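Staketti
Games tables > Foosball > Drustis full-size

Drustis foosball table
Full size, indoor use. In stock, Salehi warehouse.

Staff rooms, student lounges, rumpus rooms, the back half of a cafe. It's a proper full-size table, so measure first please. We get one or two back every February from people who didn't.

What it is
Light wood-look sides, dark grey top rail, bright green playing field with white markings. Metal rods, black rubber grips. One team yellow, the other in dark kit, black and white. Easy to tell apart even with the blinds down.

Other colours? No. Been asked a lot. Spare yellow players we keep plenty of, dark ones too, but the cabinet comes in the one finish.

In the box
- cabinet, in two halves, plus legs
- rods with players already fitted
- grips (push on, see below)
- balls, 5
- Allen key, bolts, spare washers
- instruction sheet. The drawing for step four is upside down, turn it round

Space
Players stand on both long sides and they pull rods out towards themselves, so the room you need is a fair bit more than the table. Leave a good arm's length past the rod ends on each side. More if there's a walkway behind. Rod in the ribs is the usual complaint.

Carpet is fine. Hard floors fine too but put the rubber feet on or it walks.

Putting it together
Two people. You can do it alone but you'll swear at it. Build it upside down on a blanket, legs on, then both of you flip it. Don't lift by the rods – ever. They bend and we don't cover it.

Grips go on last. Bit of warm soapy water inside the grip, push, leave overnight. Don't use oil. Someone always uses oil and then the grip spins for the rest of its life.

Level it before the first game. Put a ball on the centre spot, let go, see where it heads. Wind the feet up or down til it stays put.

Care
Dry cloth on the field. Damp is ok for the rails, not the corners where the panels join. Rods – silicone spray, outside the cabinet only, wipe off what's left over. Every month or so in a busy room, twice a year at home.

Check the player screws now and then. Loose player swings late and everyone blames the goalie.

Drinks on the rail, no. There's no cup holder and there's a reason for that. Park a side table close by instead, people will use it. Mugs, papers, phones, it all ends up there.

Price
Table: $245 off the listed price if you collect, ask at the counter for todays figure
Delivery, metro, ground floor: $54
Delivery plus assembly: $163
Stairs: ring us first, we need to know about landings and turns

Country deliveries go by freight, roughly a week, quoted seperately. Somebody has to be there to sign.

Warranty
Two years cabinet and rods. One year grips and players. Bent rods from lifting or sitting on them not covered. Yes people sit on them.

Spares
All stocked. Quote the rod position when ordering (goalie, two-bar, five-bar, three-bar) or we'll have to ring you back.
DR-G grip, black, each
DR-PY player, yellow
DR-PD player, dark
DR-B balls, bag
DR-F levelling foot, rubber

Questions we get
Can it go outside, under a roof? No. Damp gets in the panels and the field lifts.

Does it fold? No. The Emen folds, smaller table, different page. Lighter too, slides about more when adults play.

Can kids use it? Yes, primary age and up, a step helps the shorter ones. Watch faces at rod height on the far side.

Noise? It's loud. A rug helps a bit. Don't put it on the other side of a wall from somebody on the phone all day.

Will it fit through a standard door? Boxed, yes, on its side. Assembled, legs off, usually. Take the door off if it's tight, ten minutes work.

Trade and schools
Account customers get the trade price on two or more. Ctibor Krajčí looks after schools, clubs and offices, send him a rough floor plan with doors and windows marked and he'll tell you where the table wants to go. By a wall with seating along it is good, people waiting for a game can sit down. Keep one long side well clear of the corridor.

Drustis in a games room, blue wall on one side, carpet, bench seating under the windows:

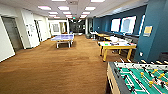 Collection and returns
Pick up from the roller door at the back, bring a ute or a trailer, box won't go in a hatchback. Unopened returns within 14 days. Opened, ring first. Keep the box til you've had it up and played a few games.

Prices checked 2022-11-04.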